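Plevent Street Sidewalk Repair Program
Progress report for October
Submitted to: Lakshmi Pai, grants office
Prepared by: Dinesh Joseph

Work done this period

Crews replaced 1,333 square feet of sidewalk in October, all of it on the north side between the library and the pharmacy. Most of the slabs there had been lifted by tree roots. We ground down the smaller lips and saved full replacement for slabs that were cracked through.

Two pours were moved back a week by rain. Kinow, the concrete supplier, did not charge us for the changed dates. The stretch in front of the bakery is still closed and has a signed detour across the street.

Curb ramps

Seven ramps were on the schedule and all are poured. Hema Bangera checked the slopes with the city inspector. One ramp at the school crossing came out too steep and will be redone at the contractor's cost. The inspector wants to see it again before the barriers come down.

Notices and complaints

We mailed notices to 400 addresses ahead of the second phase. Faustine Cordier is handling calls. Most of them have been about parking and about when the saw cutting starts in the morning. We moved the start to 8:00 after the first few complaints and let the contractor know in writing. The owner of the dry cleaner asked for a temporary sign pointing to his side door, and it went up the next day.

Spending

Spending is within the approved budget. The line for tree work is nearly used up, and we would like to move money into it from the printing line. Mohandas Ramasamy will send the transfer form separately. The Nedis invoice for barrier rental arrived late and will show up in the next report.

Walking routes next to building sites

The grant asks us to keep a walking path open beside any private building work along the route. Our rule for site managers is that hoarding stays back from the path and that deliveries do not block it. 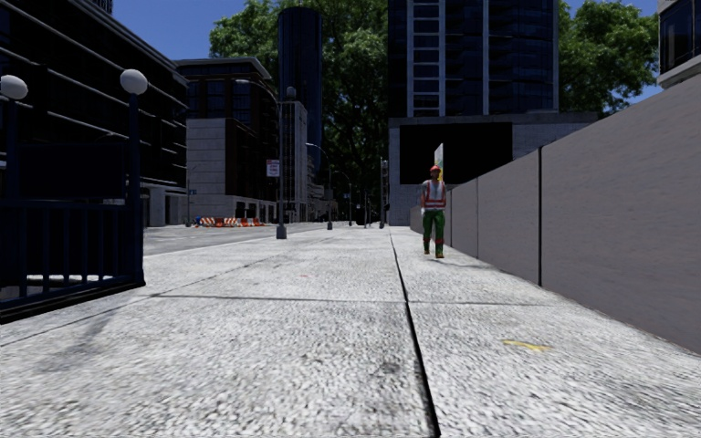

Next steps

Phase two starts at the Alva Avenue corner and runs west. Still open are the steep ramp, the bakery frontage and the root barrier order, which needs a signature from your office. We also need an answer on the tree work transfer before the next crew is booked.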